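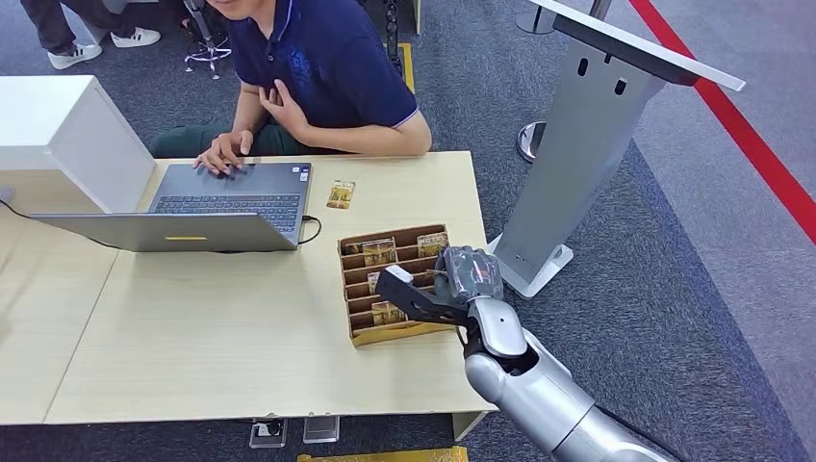

A **sorting tray** is a shallow open tray which is divided into narrow slots, so that small flat goods can stand upright in it and be kept apart from each other. It is used on tables and counters in shops, post rooms, libraries, school offices and homes. The goods are most often packaged cards, envelopes, seed packets, labels or sample pieces. Many such trays are made of corrugated cardboard, but wood, sheet metal and moulded plastic are also common.

## Name

In English the object has several names. "Slotted tray" and "divider tray" are used by makers, while office workers often say only "the sorter". A tray with slots in one direction should not be confused with a *cell tray*, in which the dividers cross and make small squares, as in a box for glasses or eggs.

## Construction

The usual cardboard tray has a flat base, low walls and a number of dividers that run in parallel from one side to the other. There are two main ways to hold the dividers:

- **Notched walls.** The side walls have cuts, and each divider is pushed down into a pair of them. The dividers can be moved or taken out.
- **Folded base.** One long sheet is folded up and down many times, so that the folds become the dividers. This kind is stronger, but the width of the slots cannot be changed.

The direction of the corrugation is important. The small waves inside the board should stand vertically in the walls and dividers. When they lie horizontally the board bends easily under a hand, and the slots close at the middle.

The slot must be a little wider than the thing it holds. If it is too narrow, the corners of the package become damaged when it is put in. If it is too wide, the package leans back and its label can be read only from above. For thin packaged cards the walls are normally lower than half of the height of the card, and in this way the printed part stays in view.

## Use

The tray is generally placed within reach of a seated person, often beside a computer on which a stock list or an address list is open. A card that is not yet sorted is laid flat on the table, and it goes into a slot after its entry has been checked. Some workers keep strictly to this habit, and for them a flat card always means "not done".

Three orders of filling are known in practice. In *front-to-back* filling, the first card goes into the slot nearest to the worker. In *back-to-front* filling the worker begins at the far side, which has the advantage that the hand does not pass over cards already standing. In *fixed-place* filling each slot belongs to one kind of goods, and empty slots are normal between the full ones. The last method takes more room, but a missing kind is noticed quickly.

Cables are a frequent trouble on sorting tables. A laptop cable that lies behind the tray can pull it when the computer is moved, and a cardboard tray with few cards in it is very light. For this reason some trays have a strip of rubber or cork glued under the base.

## Sizes

There is no general standard. The stationery firm Wonivwood, of Astdale, sells its cardboard model with 17 slots, and a longer model for shop counters which has 67. Its designer, Letay Asfaw, has written that the shorter model was planned after the depth of an ordinary desk, with space left in front for the forearms. The Zaki tray, an older product of the same town, has removable dividers and was sold flat, to be put together by the buyer.

## Care and repair

Cardboard trays suffer mainly from damp and from pressure on the long walls. A tray should be lifted with both hands under the base and not by a divider. Dust collects at the bottom of the slots and can be removed with a dry, soft brush. A wet cloth makes the outer paper come loose.

A torn notch can be repaired with paper tape on both faces of the board. Cledwyn Parry, in his booklet *Small Work in Board*, advises cutting the new notch through the tape after the glue has dried. When the base itself has become soft, repair is not worth the time, and the tray may go to paper recycling if the tape is first taken off.

## Related objects

- *Card index drawer*: deeper, closed, with cards standing tightly one behind the other.
- *Toast-rack sorter*: a wire stand with open ends, used for letters.
- *Type case*: a flat wooden drawer with many small compartments, used by printers.
- *Display strip*: a single slot, usually placed at the front of a shop counter.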